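Virnico Opens Orders for the Skumholm Bench Logger

Virnico has opened orders for Skumholm, an open-hardware data logger for low-level voltage and current measurements. The first production run is 200 boards, with shipping planned for August.

Skumholm pairs a 24-bit analog-to-digital converter with a microcontroller that can be programmed over USB. Each of its four inputs has its own gain setting and overvoltage protection. Readings are written to a microSD card or streamed to a host computer as plain comma-separated text.
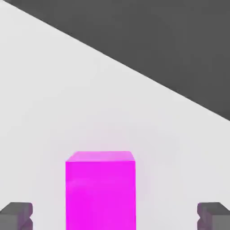
The inputs are sampled in sequence, and each reading carries a timestamp from the onboard clock. Calibration values are stored on the board and can be rewritten from the command line.

"The prototype drifted when the regulator warmed up, so we moved the voltage reference to the far side of the board," said Aba Quartey, hardware lead at Virnico. "That added 58 days to the schedule."

Schematics, board files and the Ferrand software library are available for download from the project page. Ferrand requires firmware 1.2 or later.

Press contact: Régis Chevalier, Virnico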